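Chapter 6
Small Office Rooms: Light, Air, and Exposed Services

Objectives
After working through this chapter the reader should be able to:
list the services that normally run at ceiling level in a small office room;
explain how the position of a light fitting limits the position of a desk;
tell supply, extract, and transfer openings apart on a drawing;
prepare a room sheet in the form used in the rest of this book.

6.1 Scope

Chapter 5 dealt with open floors, where lighting and air are planned on a grid and furniture is moved to suit. A small office room works differently. It has one door, usually one window, and a ceiling that must carry everything the room needs along with whatever passes through on the way to other rooms. The planner has little freedom. A duct that crosses the room at the wrong place can rule out a tall cabinet, and a window on the short side of a desk can make a screen hard to read for half the day.

The term small office room is used here for a room planned for no more than 2 permanent workplaces. Meeting rooms, copy rooms, and storage rooms are treated in Chapter 8, even where their floor area is the same.

6.2 Exposed and concealed services

Services may be hidden above a suspended ceiling or left in view. Concealment gives a flat surface and some control of noise, at the price of room height. Exposed services keep the full height and can be reached for inspection without lifting tiles. They also collect dust on their upper surfaces, and they need a finish. White paint on pipes, ducts, walls, and ceiling is the common choice in older buildings that have been converted to office use, as it reflects light and makes a crowded ceiling less noticeable.
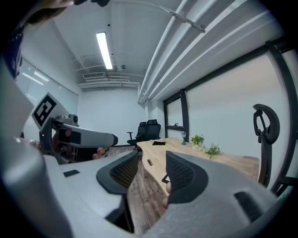
Figure 6.1 Small office room with exposed white pipes and ducts, a long fluorescent ceiling light, and horizontal blinds at the window.

Two features of Figure 6.1 will be taken up again in Section 6.4. The first is the diagonal run of large pipes and ducts on the right side of the ceiling. Runs of this kind have to be drawn on the room sheet in their true position, with the clear height noted at the lowest point. The second is the air vent at the back, above the ducts and pipes near the rear wall. A vent is entered on the sheet by location first. Its function — supply or extract — is entered only after it has been checked against the building drawings or tested on site.

6.3 The Rustad building

The worked problems in this chapter use one building throughout. The Rustad building is a former warehouse with a total office area of 1,607 square meters, divided among three tenants. The largest, Clarnov, occupies 477 square meters on the upper floor, nearly all of it in small rooms. Drawings for the lower floor follow the Prullus numbering system, and those for the upper floor follow the older Urnent system. Appendix C gives the matching room numbers. Readers should use the Prullus number wherever both exist.

The survey of the upper floor was made in March, with blinds in the position in which they were found. Daylight readings were taken at a height of 80 centimeters above the floor. Readings taken at other heights are marked with an asterisk and should not be used in Problems 6.1 through 6.5.

6.4 Order of work

A room sheet is filled in from the ceiling down. Fixed services are recorded first, then lights and detectors, then the window and its covering, then the floor, and last the furniture. Tables and chairs are drawn in broken line — they are the only items on the sheet that the planner may move without approval from the building owner.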